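Tabletop Arm Cell – Safety and Good Practice Check
Site: Dikach bench area
Date of check: 2nd August
Cell: Rastogi, small arm with two-finger gripper, block handling
Checklist used: Tukulico short form, with comments

Marked OK / FIX / N/A. Comments are mine. Anything marked FIX gets closed before the next long run unless it says otherwise.

SECTION A – BEFORE POWER

A1. E-stop reachable from the operator chair without leaning over the table – OK
Button works, latches, needs a twist to release. Tested from both sides.

A2. E-stop tested at start of shift and written down – FIX
Tested yes, written down no. Log sheet has blanks. Test without a line in the log counts as not done, that's the rule and it has been the rule.

A3. Arm base bolts tight, witness marks lined up – OK

A4. Power and data cables clear of the full swing of the arm – FIX
Data cable ok. Power cable has a loop that can reach the elbow joint at full left. Add a second clip.

A5. Table clamped, does not rock when pushed by hand – OK
Slight creak. No movement.

A6. Keep-out line marked and readable – FIX
Line on the operator side is fine. Far side is scuffed to the point where a visitor would walk right over it. Redo.

SECTION B – GRIPPER

B1. Fingers, pads and brackets seated, no play at the pivots – OK
Checked with power off, by hand. Do it with power off. Somebody had ticked this last time with the arm live and holding position, which is not a check.

B2. Fastener check on finger hardware – OK
All snug. Use the small driver in the drawer, not the multitool, the heads are soft and they round off.

B3. Grip force limit set in the controller and matches the card on the wall – FIX
Controller and card disagree. Card is the old one from before Jirka reissued the settings. Pull the old card down, print the new one.

B4. Gripper opens on loss of power or holds, and operators know which – OK
Holds. Both operators gave the right answer when asked.

B5. Pinch point label on gripper housing or posted at the cell – FIX
Posted on the inside of the cabinet door, so you only see it when the cabinet is open. Move it.

SECTION C – WORK SURFACE AND PARTS

C1. Only the parts for the current task inside the reach area – see comment
Rule here is simple. If it isn't in the task sheet it goes off the table before the arm is enabled. Pens, cups, phones, spare blocks, all of it. Parts that are for the task stay where the sheet puts them.

C2. Surface wiped before each session – FIX
Light surface shows everything, so there is no excuse for skipping it. Grit under a part changes how it sits and then the pick height is off. Wipe with the dry cloth first, then damp.

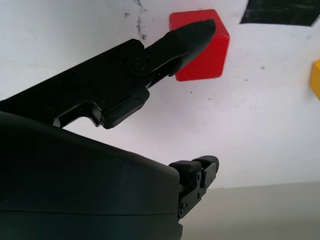

C3. Tape markers flat, no lifted corners – FIX
Run a thumb along every edge. If it lifts, replace the whole peice, don't press it back down. A fingertip can catch a loose corner on a low approach and drag it along.

C4. Fingertip clearance on approach – OK
Slow speed only until the first clean pick of the session. Fingers open before the arm comes down, never on the way down. Stop short, look, then go on. Operators are doing this properly now.

C5. Parts undamaged, no chipped corners or sticky residue – OK

SECTION D – RUNNING

D1. Reduced speed during teaching or hand guiding – OK
Limit on the pendant reads 400 and the sheet says 400. Good.

D2. No hands inside the line while the arm is enabled – FIX
Saw a reach-in to straighten a part between cycles. Arm was paused, not disabled. Pause is not safe to reach. Hit disable, wait for the lamp, then reach. Went over this with both operators on the spot.

D3. One person has the pendant and says so out loud – OK

D4. Two people present for any new program – OK

D5. Breaks taken on long sessions – OK
Nobody sits at the cell more than 2 hours straight. Sheet backs this up.

D6. Unexpected motion reported, even if nothing was touched – FIX
Heard about one twitch at startup that never got a report. Needs one, short is fine. Time, program name, what it did.

SECTION E – SHUT DOWN

E1. Arm parked in rest pose, gripper empty – OK

E2. Controller locked, key in the box – OK

E3. Waste tape and wipes binned – OK

E4. Log signed – FIX
See A2, same sheet, same problem.

OPEN ITEMS

8 open that matter for running – A2, A4, A6, B3, B5, C3, D2, D6. The other two, C2 and E4, are habit stuff and get looked at on every walk past.

B3 first. No runs over the reduced speed until the card and controller agree.
A4 needs a clip from stores, ask for the screw-down kind – the stick-on ones let go when the table gets warm.
D2 gets rechecked without notice.

Next full check in September. Bring the old log sheets, all of them, incuding the ones in the cabinet.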